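Lucyna Kozłowski has spent much of the year showing a robot arm how to fold towels, and she is in no hurry to call it a success. Her employer, Tilusside, sells the recordings to companies that train robots on them. I had read the brochure, which promises machines that "learn the way people do," and I went along expecting to argue.

She got there first. "People do not need 300 goes at a towel," she said. "My son needed two and a threat."

Her team has tried both of the usual methods. In the first you take hold of the arm and push it through the fold yourself. In the second you stand off to one side with a pair of handles, and the arm copies you. The sales material calls the second one effortless. Kozłowski laughed at that. "You can't feel the cloth. You pinch, you lift, and you find out from looking whether you've got one layer or both. New people are worn out by lunch."

I asked what happens when the towel is moved, or swapped for a thicker one. She took a while to answer.

"It gets worse. How much worse depends on who is asking and what they're paying for."

The current order, for a laundry firm named Murkano, is for 1000 recordings. About a third of what her operators make gets thrown out, mostly for hesitation. An operator who stops to think teaches the arm to stop too, she said, and it will do so in the same spot with no thought behind it.
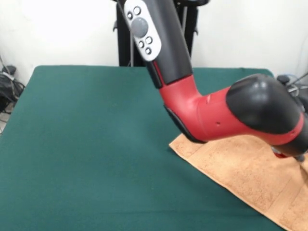
By hand or by handles?

Kozłowski prefers guiding the arm by hand for short moves, though it puts the operator's own arms in the way of the cameras. Kukent, the software they use to sort the recordings, doesn't care which method was used. She thinks it should.

Would she let the thing fold her own washing? "In November they asked me to say yes to that for a video," she said. "I told them to ask me again in 4 years."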